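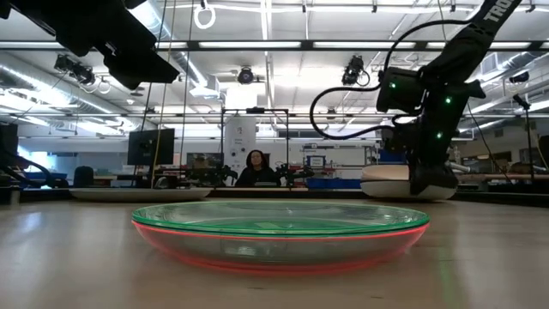

3. Home Practice Condition

3.1 Players and setting

Players were recruited from two clubs, Ramness and Hollis, and all of them held a current handicap. We did not select for putting skill. Each player was given a Mirik mat, a paper log, and a login for Zurnance, the web page on which the logs were entered at the end of every week. The clubs differ in one way that matters later. Ramness has a large practice green that stays open through the winter, while the green at Hollis closes in January and reopens when the ground allows. Hollis players therefore came into the study with less recent practice behind them, and we report the clubs separately wherever the difference was large enough to see in the plots.

The home condition lasted 8 weeks. In each session the player hit 10 putts from the near mark on the mat and 10 from the far mark, which was 8 feet from the target. Players were free to pick the time of day. They were asked to use the putter and ball they normally play with, and not to change either during the study. Two players changed putters anyway. Their logs were kept, and leaving them out does not move the main result.

3.2 Targets

The standard cup is a poor target for indoor work. It needs a raised mat or a ramp, and a ramp rewards a ball that is hit too hard. We used flat targets and scored a putt by where the ball came to rest. A paper disc was supplied with each mat, and the distance from the edge of the disc to the ball was measured with a tape. Putts that ran off the mat were given the largest score on the sheet. 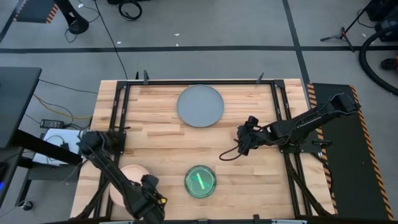

Target size was the main thing we varied. Earlier work by our group had suggested that players who practice to a small target leave the ball closer when they go back to a full-size cup, but in that work the small target was always used last, and the players may simply have been better by then. In the present study the order was mixed. Half of each club began with the small disc and half with the large one, and they switched at the midpoint. Several players asked whether they could use something from the kitchen in place of the paper. We agreed on the condition that the item was round and was used only as an outline, traced onto paper and then put away. Tableware comes in a wide range of sizes, as with the gray plate in Figure 2 and the smaller green dish nearer the table edge, so each player who did this was asked to measure the tracing across the middle and write the figure on the log. Tracings that did not match either disc were analyzed as a separate group.

3.3 Scoring and checks

Logs were read by Clive Mottram, who had not met the players and did not know which target size they had started with. Sessions with fewer than half of the putts recorded were dropped. After this step 256 sessions remained. Missing putts in the sessions that were kept were left blank and not filled in.

Self-scoring is an obvious weakness. To get some idea of how large the error might be, we had each player complete 2 sessions at the club with one of us holding the tape. Scores from the club sessions were a little worse than the home scores for most players. Some of this may be due to being watched, and we cannot separate that from generous measuring at home. The gap was much the same for both target sizes, so we do not think it affects the comparison between them.

Comments

puttsfromhollis: Was in the Hollis group. The far mark was fine, but my mat had a crease in it for the first week and everything drifted left. I put that on the log. Did anyone correct for it?

R. (Ramness): Would like to see results split by handicap. Low handicappers at our place already practice to a tee peg, so a small disc is nothing new to them.

longway3putt: Read this in July 2025 and tried the tracing idea with a saucer. My speed is better. My line is as bad as ever.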